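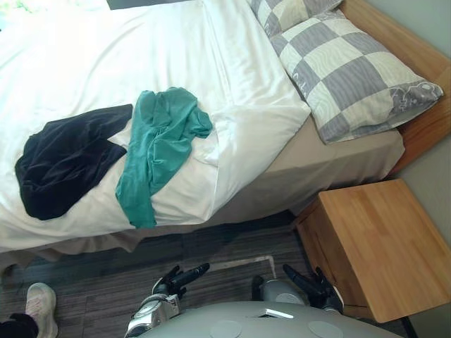
Reply from Nadine Hourani: I'd want to know what they mean by "lifetime" before I spent a dime. Lifetime of the hinge, the door, or the company? I've got a Jukia wardrobe with the same doors as yours and I've been through two sets of "lifetime" hinges on it already.

drawerpull_dan wrote:
For anyone coming in from the search page, this is the thread on the Prultutari soft-close hinges that Zoubi has been pushing all spring. My original question was whether they're worth 23 dollars a pair on a wardrobe with heavy doors. I have four doors, two hinges each, and the old ones slam hard enough to hear downstairs. The product page says they're good for doors up to 40 pounds. Mine are solid wood and I haven't weighed them.

mitered_off wrote:
Weigh them. Take one down, stand on a bathroom scale with it, subtract yourself. It takes five minutes and then you'll know if the rest of this thread matters.

Also, I don't buy the 40 pound number. Is that per hinge or per door? With how many hinges? How tall is the door? A weight by itself tells you nothing. A tall narrow door and a short wide one pull on the screws in completely different ways.

drawerpull_dan wrote:
Page doesn't say. There's a link for "technical data" and it goes to a 404.

mitered_off wrote:
Of course it does.

kneewall wrote:
I'll be the one to stick up for them. I put Prultutari hinges on a linen closet and they've been fine. They close quietly, they adjust three ways, and the screws that came with them weren't made of cheese. Not everything is a scam just because the website is bad.

mitered_off wrote:
How long have they been up?

kneewall wrote:
Since May.

mitered_off wrote:
So not very long, on a closet door that gets opened once a day. Come back in a few years. Dampers die slow – you don't notice until one door shuts soft and the one next to it bangs.
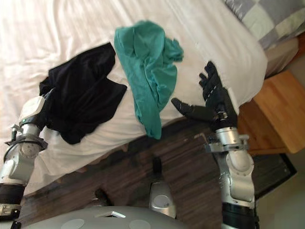
Page 2: Measuring before you order

drawerpull_dan wrote:
OK, I took a door down. 31 would have been nice but I won't quote the bathroom scale at you because I got three different readings. Under 40 every time. The other problem is that the old hinge plates sit 122 mm from the top of the door and I don't want to drill new holes. Does that matter?

kneewall wrote:
Distance from the top doesn't matter if the cup is the same size. Measure across the cup hole, and then from the edge of the hole to the edge of the door. If both of those match, you can drop the new one in.

mitered_off wrote:
Agree with kneewall for once. Check how the door sits against the side panel too. Full overlay, half overlay and inset all take a different arm, and the Zoubi listing uses one photo for all three. Half the bad reviews are people who ordered the wrong arm. The other half I believe.

hingebinge wrote:
Has anyone tried the stick-on dampers from Paletley? You leave your old hinges alone and screw a little piston inside the cabinet. Way cheaper.

kneewall wrote:
Tried them. They work until the adhesive lets go. If you use the screw-in kind they're OK for kitchen doors. On a wardrobe door I'd say the piston is too short to do much.

hingebinge wrote:
Mine have held up. Light doors though.
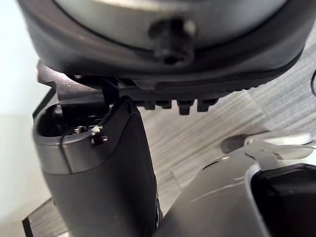 Posted by: Nadine Hourani
Member – Hardware and Fittings board

Back again. I wrote to Zoubi and asked them what the lifetime warranty covers. The answer was that it covers "manufacturing defects in the hinge under normal domestic use." I asked if a worn-out damper counts as a defect. They said wear is not a defect. So the one part that is sure to fail is the one part they won't replace.

I'm not saying don't buy them. I'm saying price them as if there's no warranty, and see if you still like them.

kneewall wrote:
That's how every hinge warranty reads, to be fair.

Nadine Hourani wrote:
Then they should all stop printing it on the box in gold.

drawerpull_dan wrote:
I ordered one pair. If they hold up on the worst door I'll get the rest.

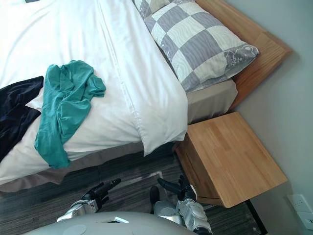 White duvet, teal shirt, checkered pillowcase.

mitered_off wrote:
One pair is the right call. Put them on the door you use most, and throw out the screws they send if the old holes are chewed up at all. Glue in a sliver of hardwood first.

Comments (3)

pat_in_the_shop: I fit closets for a living and I'd go with three hinges on anything taller than your chin. Two soft-close hinges on a tall door is asking for a sag.

oldlatch: Magnets and a felt pad. Quiet enough for me.

rosewood9: Dan, did the pair ever show up? Zoubi has had mine "processing" for ages.

Related threads
Cup hole too big after old hinge pulled out
Jukia sliding doors – replacement rollers?
Paletley dampers, screw-in or stick-on
Knobs that don't spin loose

Contact the moderators | Board rules | Back to top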